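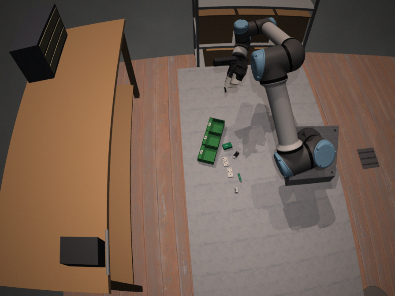 Reddish-brown plank floor with a light gray mat on it.

Mats and rug pads on finished wood floors, which ones are safe?
Home Improvement > Flooring

plankowner
Posted 15 May 2018
We had 600 square feet of wood floor refinished with Derkik oil-based poly. The finisher told us to keep all rugs and mats off for 2 weeks and then left. He didn't say anything about what kind of pad to use after that. The store here sells a Briso rubber-backed pad and a plain felt one. The rubber one costs less and doesn't slide. Any reason not to use it?

gritsander
Read the back of the package first. If it says latex or PVC, put it back on the shelf. The plasticizer in PVC goes into the finish and leaves a yellow or sticky patch. I've sanded out a lot of those, always in the shape of the rug.

mudroom_mel
Natural rubber is a different thing from PVC. I've had natural rubber pads under rugs for 15 years in two houses and never had a mark.

gritsander
Water-based or oil-based finish?

mudroom_mel
Water-based in both.

gritsander
Then it doesn't tell him much. He has oil-based and it's new. Oil poly goes on curing after you can walk on it. I'd want 4 weeks before anything solid goes down, and felt only.

tallowtree
4 weeks is overdoing it. The can I have says 2 and I've gone by that every time. The bigger problem is light. Oil poly ambers, and a lot of woods change color in the sun. Cover one part all summer and in August you pull up the rug and there's a light rectangle. The pad makes no difference to that.

plankowner
Does the rectangle go away?

tallowtree
Mine mostly did after it was uncovered for a season. You could still find the edge if you looked for it. Now I shift the rugs a foot or so every couple of months.

hex_key
I'd skip felt if you have a small rug in a hallway. Felt doesn't grip. My wife went down on one. There are felt pads with a natural rubber bottom, I have the Vestesel one and it stays put. No stains so far but it's only been down since last fall.

gritsander
That's fair for a hallway. Lift it and check under it once a month.
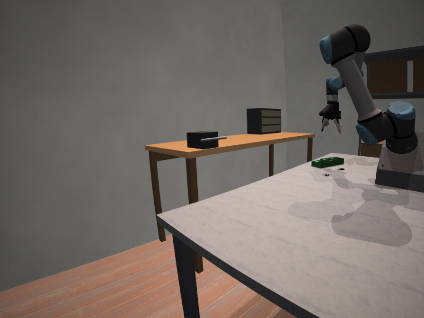 What should I use to clean off residue if an old pad has already stuck to the floor?

Mineral spirits on a white rag, a small spot first, then wipe with a damp cloth and dry it. If the finish itself has changed color, cleaning won't fix it and that area has to be sanded and recoated.

mudroom_mel
Also don't put a mat down over a damp floor after mopping. I did that by the garage door where the Honda drips in winter and got a cloudy spot.

plankowner
Thanks all. I bought felt for the big rug and will wait the 4 weeks. Still looking for something for the hallway.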